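The Strip on the Desk

On the hidden life of the most ordinary thing in the home office
By Kamonchanok Ongart

When I moved into my second apartment in Grirberg, I carried the desk up myself, then the chair, then the lamp. I was proud of that lamp. In the evening I put everything in its place, sat down, and found that the only outlet in the room was behind the door. The lamp cord was too short by the length of my arm. I went to bed in the dark, and in the morning I bought a power strip.

I think many people meet this object in the same way. We do not choose it, we need it suddenly, and we take the one that hangs closest to the cash register. After that it goes to the floor and stays there for years. When I began to ask people for this article where their power strips were, most of them had to bend down and look.

Ekkachai Suksawat does not have to look. He repairs and refits old desks in a narrow workshop on the Vurkard side of the river, and he has thought about cords more than anyone I have met. In his opinion a desk is finished only when the electricity has a place. "People bring me a beautiful table," he told me, "and I ask them, where does the plug go? Then they are quiet."

His first rule is to begin with the strip on top of the table, in plain light, before anything is screwed or glued. Put it down in the middle of the work surface. Turn it one way, then the other. Look where the cord wants to go, because a cord has a will of its own, and it will win against you in the end.
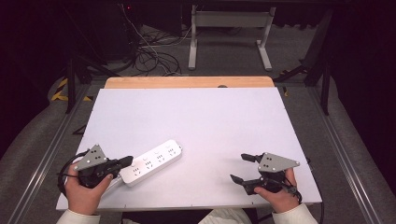
A white strip with four outlets, laid diagonally on a white board over a wooden tabletop.

The diagonal position is useful at this stage, he says. If you place the strip straight along the edge from the beginning, you have already decided, and you stop thinking. When it lies at an angle you see both ends, the switch and the cord, and you ask yourself which of them you want close to your hand.

For him the answer is always the switch. He is right-handed and likes to turn off the whole desk with one finger at the end of the day. I am more careless. My own switch was against the wall for three years, behind a box of winter shoes, and I pulled the plugs out one by one when I wanted to turn something off.

Then there is the question of the sockets. Four sounds like enough, and for a lamp, a computer and a telephone it is enough. The difficulty is the adapters. One fat adapter covers its own socket and half of the next, and so a strip of four becomes a strip of three, or on a bad day a strip of two. Mr. Suksawat keeps a drawer of old adapters only for this purpose. Before a customer buys anything, he sets the adapters in a row on the bench and leaves a finger of air between them. The row is usually longer than the customer expected.

He also talks a lot about length. In his notebook he writes the measure of every desk he has refitted, and the last one when I visited was number 296. For a usual desk against a wall he wants the cord to reach the outlet with 70 centimeters to spare, so that the desk can be pulled out for cleaning without unplugging anything. More than this, he says, and the rest lies on the floor and collects dust. Less, and one day somebody will pull the table and the wall will pull back.

I asked him if it is better to hide the strip completely. Many catalogs now show desks with nothing on them, not even one cord, and a small plant. A local company, Dollow, sells a closed box with a lid for this purpose, and I must confess I own one. It is nice to look at. But Mr. Suksawat shook his head a little. He does not like a strip closed in with warm adapters, and he does not like what he cannot see. "If it is in a box, you will never clean it," he said. I went home and opened my box, and he was right about that.

What he prefers is a place under the back edge of the tabletop, with the sockets facing the person who sits, and with open air on each side. The screws must be short. This sounds too simple to say, but he showed me a tabletop where the points had come through the upper side, a row of tiny sharp teeth exactly where a person would put the wrist. He now measures the thickness of the wood at both ends - old tables are not always even - and he tries one screw in a piece of scrap first.
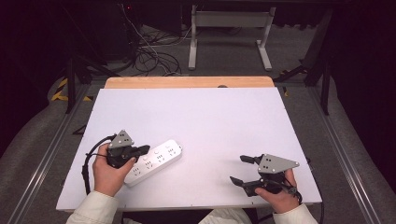 Before fixing, look at both ends: four sockets in a row on the top face, and a rounded end on the right.

A loose board on top of the desk is another of his habits, and I have adopted it. A pale one is best, he says, because a small screw that falls on it is easy to find, and the good wood underneath gets no scratches. When the work is finished you lift the board away with all the dust on it. His own came from a closed furniture shop in Sriwong, and he paid almost nothing for it.

I tried his method in January, when it was too cold to do anything outside. It took me the whole of one evening. I took everything off the desk, wiped it, and laid the strip in the middle. I turned it maybe ten times. I learned that I had 14 things with a cord and that only five of them had been used since summer. There was a charger for a telephone that I gave to my cousin long ago. There was also a cord that belonged to nothing at all, and I kept it, of course, as everybody does.

The five useful cords I marked with a bit of paper tape, each with a name in pencil. Mr. Suksawat marks them at both ends, and I had marked only the end with the plug, so a week later I was under the desk again with the tape in my teeth. The lamp now has the socket nearest the switch. The printer has the last one, and the adapter of the computer hangs over an empty place where it disturbs no other plug.

He came by at 16 minutes past four one afternoon to return a book, and I showed him the result. He got down on his knees, which took him some time, and looked for quite long. He moved one cord a little to the left. Then he asked for tea, and we spoke about his daughter's kitchen, where the kettle and the toaster still share an outlet with the radio.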